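Software Engineer, Manipulation (Perception and Planning)
Triltent, Ultdale
Full time, permanent. Posted 30/07/2022

About the team

Triltent writes the software that lets two-armed stations sort and pack mixed goods. We are a small company and we do not build arms. We buy them, we put them on a bench, and after that all our work is code: cameras, grasp selection, motion planning, and the tools which help us to understand why a run went wrong.

Our main product is named Sernura. It is a planning layer that receives the camera images and the joint states and decides which arm takes which object, and in what order. At present Sernura knows 579 object models. Footwear is the family which gives us the most trouble, and the person we hire will spend the first months on it.

The problem you will work on

A shoe has no good flat side to grip. With a slide sandal the strap is the natural place, but it is wide and curved, and its opening looks different from each direction. The sole has grooves which our depth filter likes to smooth away. When a dark matte sandal lies on a glossy table, the reflections disturb the segmentation more than the sandal itself. We would like a pose estimate that stays stable in such conditions, without a special rule for every color.
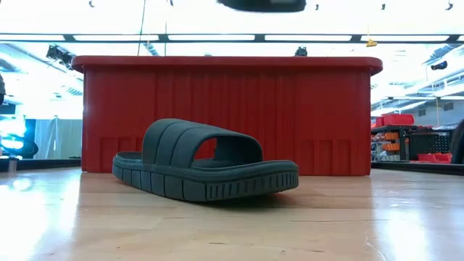 What you will do

You will own the pose estimation module for soft and molded goods, from the training data to the running node.
You will improve the planner for two arms that share one basket. Today it is too careful, and one arm often waits when it could move.
You will write replay tools, so that a failed grasp can be opened on any laptop with the camera images and the planned path in the same time line.
You will keep the control loop inside its time limit. We test every merge on the real bench, and you will take your turn there.
You will review the code of your colleagues and accept reviews of yours.

How the packing task looks

The arms must place the sandals in a red basket, side by side and with the toes in one direction. Pairs should stay together. The first sandals are simple. As the basket fills up, the free space becomes narrow, and the gripper fingers need room too. The planner must think about the next sandal before it lets go of the present one, and it must know where the other arm is.
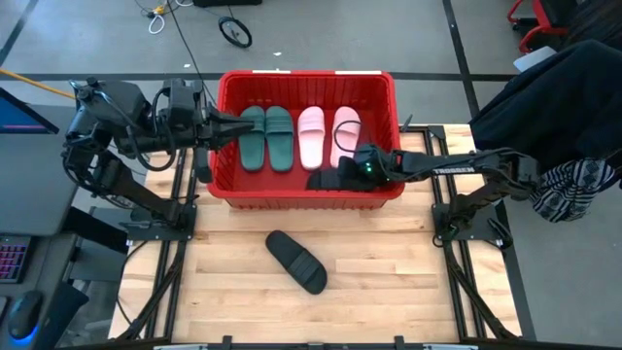
Packing slides by color: two green and two pink in the basket, a black one in the right gripper and its pair on the bench.

What we ask from you

At least 3 years of work with robot software, in a company or in research.
Good C++ and good Python. We use both every day.
Practical knowledge of camera calibration, including the hand-eye kind.
Experience with at least one motion planning library, and an opinion on what is wrong with it.
English good enough for written design notes. Many of us learned it as a second language, so please do not worry about small mistakes.

It is welcome, but not required, if you have worked with learned policies, with collision checking on a graphics card, or with logging systems for large amounts of sensor data.

What we offer

A permanent contract after a trial period of 2 months.
A desk near the bench, and time on the bench which you can book yourself.
Flexible hours. Most of the planning work can be done from home, but the calibration and the merge tests can not.
Help with moving costs if you come from outside Ultdale.

How to apply

Send us your CV and one page about a perception or planning fault you found and how you found it. We read this page before the CV. Please do not send a general cover letter. If you have public code, add a link and tell us which part is yours.

The process has a call, a paid task at home and a visit to the bench, where you will look for a fault in a recorded run together with two of our engineers. The start date is in November, or earlier if you are free. Please quote reference 73 in your application.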